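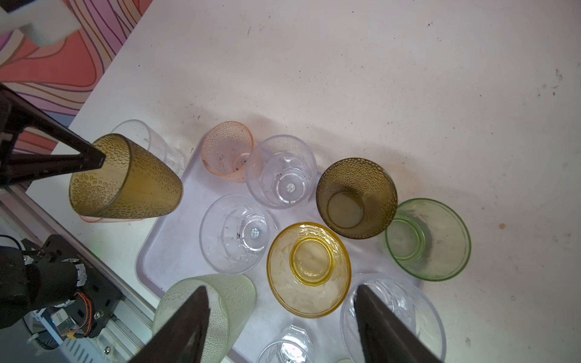

Photo: Áine Quinlan

Share 20 | 8 Comments

Section 4: Setting up your layout blind

Okay, you've got the Grillo out of the box and the frame poles sorted by length (if you haven't, go back to Section 3, I'll wait). I've set mine up on the mudflats at Flesham more mornings than my wife would like, and this is the order that works for me. Give yourself a full hour the first time and do it in the yard, in daylight, before you ever try it at 4:30 a.m. with a headlamp!

1. Pick your spot first. You want the wind at your back or quartering over one shoulder, so the birds come in facing you.

2. Lay the base flat and stomp down whatever's under it. Cattail stubs will poke right through the floor.

3. Slide the two long poles into the side sleeves, foot end first. They should click. If they don't, turn the pole half a turn and push again.

4. Fit the head hoop. It's stiff when it's new, so put a knee on the base and lean into it.

5. Clip the doors on loosely, then go around a second time and snug them down.

Note: The left and right doors look the same but they aren't. The left one has the little flag pocket on the inside. I drove 540 miles for an opener once with two right doors in the bag, so check.

CAUTION: Never set a loaded gun inside the blind while you're still working on the frame. Unloaded, action open, in its case, until you're done and sitting down.
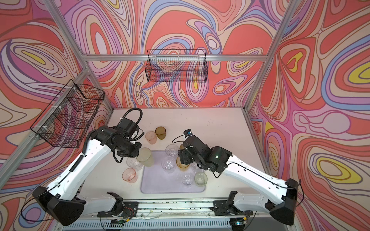
6. Mud the whole thing. Mix marsh mud and water in a bucket until it's like pancake batter, slap it on with an old broom, let it dry, then brush off the extra. Brand-new fabric shines like a dinner plate from the air.

7. Now stuff the loops with whatever is growing right there. Work from the feet up and keep it messy. I quit when I can walk off a ways, turn around and have trouble finding the thing.

8. Get in, close the doors, and sit up fast a few times. If grass hangs up on the hoop, trim it now.

Note: If you're hunting over water, use the Tefera stake kit and drive all four corners. A rising tide will float an empty blind right off.

CAUTION: Don't run a propane heater with the doors shut. Crack both of them, or just wear another layer like the rest of us.
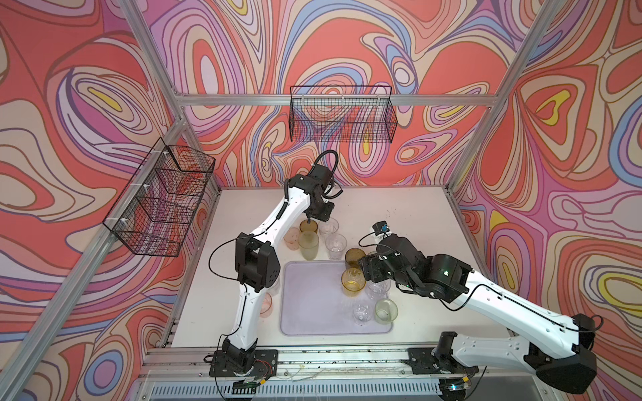
Cups out on the table, two robot arms working.

9. To pack up, pull the grass first, then do steps 5 through 3 backward. Hang the base up to dry overnight before it goes in the bag. Mine came home from Cekumwood soaked one Tuesday in November and I forgot it in the truck, and the smell lasted until March.

Next: Section 5, Where to put your decoys

1,642 shares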